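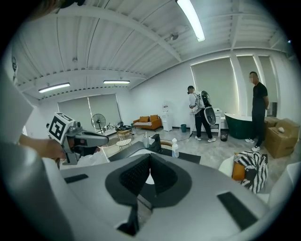
White beams and corrugated ceiling panels, Hovia terminal.

Ship visit: the Lellidik at Hovia

Stirko opened the Lellidik to the public for one afternoon in November, between her refit and the first cruise of the season. Tickets were free but had to be booked online, and you needed photo ID that matched the booking exactly. A couple ahead of us had used a nickname and spent a while at the desk getting it sorted.

Groups of 30 went up the gangway every half hour. Ours was the 2 pm slot. Bags go through the scanner as they would for a cruise, and water bottles have to be emptied first. There is a tap near the toilets on board if you want to refill.

The Lellidik carries 1,000 passengers, a good size for anyone who finds the big resort ships too much. The tour starts in the atrium on deck four, where the carpet has been replaced and the old piano bar has become a coffee counter. From there we were taken aft to the main dining room. It still has the low ceiling and the round tables, and the window seats are still the ones to ask for.

Six cabins were open. The inside ones are small, with a fold-down desk and not much room for a suitcase once both beds are made up. The outside cabins on deck five are better value in my opinion, although two of the ones we saw look straight out at a lifeboat. Check the deck plan before you book. Balcony cabins have new mattresses and power points on both sides of the bed, which the ship badly needed. The bathrooms have been regrouted but are otherwise the same, shower curtain included.

Up top, the pool was covered with a net and the spa was closed for tiling. The walking track has been resurfaced and now runs all the way around the funnel. We were given ten minutes up there and it was windy enough that most people used five.

The theatre was the last stop. Seats are firm, sightlines are good except behind the pillars on the port side. Staff handed out a booking leaflet with an onboard credit offer, and there was no hard sell.

Allow an hour and a half all up. Parking at the terminal is dear, so we left the car near the station and walked. We had a late lunch at Võ, on the corner opposite the terminal gates. The pork rolls were good and the kitchen closes at 4 pm.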